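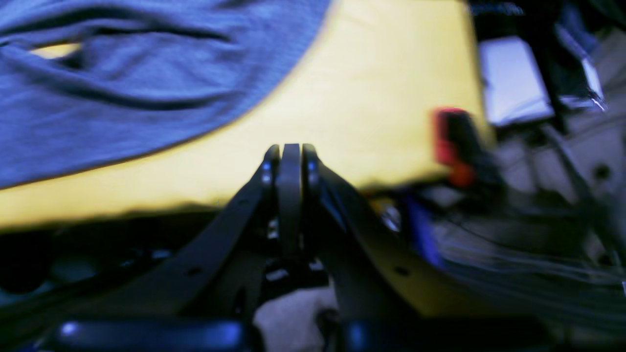
# Yellow in workplace colour theory

**Yellow in workplace colour theory** refers to a group of claims that yellow walls, desks and worktops make people more alert, more cheerful or less likely to make mistakes. The claims are common in paint brochures and office design guides. The evidence for them is thin.

## Origins

Most versions go back to a pamphlet by the designer Haiyan Yao, written for the furniture maker Foltirley. It stated that clerks at yellow desks filed 3,358 forms in a month against 3,000 at grey ones. The pamphlet does not say how many clerks there were, or whether the two groups did the same work. Later guides repeat the figures, usually without naming the source.

## Testing

Harish Bansal and Boyang Zhong tried to repeat the result with 167 office staff in Deltitz. They found no difference in speed. Errors fell slightly in the yellow rooms, but these had also been given new lamps, and the authors did not separate the two effects. A smaller trial by Lakmal Khan, with 13 people, reported better mood. It relied on a single question asked at the end of the day.

## Visibility

A narrower claim holds up better. Dark objects are easy to pick out on bright yellow, and this contrast is widely used in signs and floor markings. It says little about mood, although sellers often treat the two as one subject.

## See also

- Colour psychology
- Contrast (vision)
- Hawthorne effect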